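Hangers at the returns bench

I've worked in the returns room at Sondwood for two years and most of that time has gone into hangers. People send a shirt back on the hanger, or with the hanger loose in the bag, and all of it has to be pulled out and sorted before the clothes can go anywhere. On a normal shift I did 612 of them. I know the number because it was on the sheet by the door every evening, next to everyone else's.

Since June we have been getting ready for an arm to do that part of the job. The project is called Lida. Evanthia Katsaros from the office runs it, and she asked who wanted to move over to the training table. I put my name down, and so did Savvas Raptis. Fotini Sotiropoulos didn't want to, and she is still at the bench with the shirts.

The training table is slower than I expected. You hold the gripper by hand and go for the hanger the way you would want the arm to do it. Then you open up, move back and go again. I do 69 tries before lunch on a good day. My first morning I rushed, because at the bench you rush, and Savvas told me to stop treating it like piecework.

Where you take hold matters more than I would have guessed. With my own hand I never thought about it. The hook turns on you, and the long sides are easy to grab but then the whole thing hangs crooked. I like the crossbar.

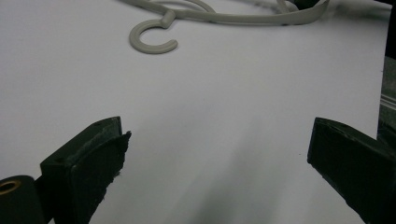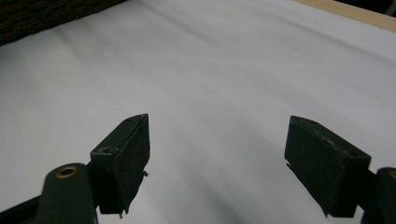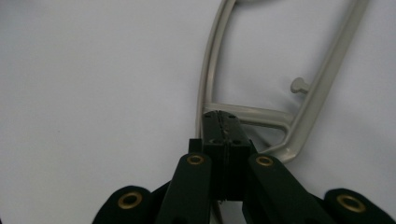

Gray hanger, white surface; no hanger in the second one, just the open gripper. The last picture is the grip on the crossbar.

What has changed so far

My shoulders feel better. Bench work is reaching into bags all day, and now I reach over one table. My wrist is worse – squeezing the grip for an hour is its own kind of tired – so we swap every 15 minutes and the other person writes the notes. I asked for a wrist rest on Thursday and Evanthia said to send her a link to one.

The sheet by the door doesn't work for us anymore. Savvas and I had blanks next to our names for weeks, and a couple of people on the late shift took that to mean we weren't doing much. Evanthia has since taken our names off it. I would have preferred a second sheet.

The talk at break is mostly about hours. Management has said that the bench stays at the same number of people through the end of the season, and that whoever comes off hangers goes to inspection, looking for stains and missing buttons. Inspection pays a little more. It is also harder on your eyes, and Fotini, who wears strong glasses already, has asked twice what happens if she can't do it. She hasn't had an answer yet. I think she should get one before the arm comes, and I said so at the last meeting.

As for me, I don't miss the bags. I do miss talking. At the bench you could sort and talk all day, but with the gripper I have to watch what I'm doing, so Savvas and I save it for the swap.

Next week we start on the clip hangers, the kind for skirts. Savvas says they will be easier. I don't think so.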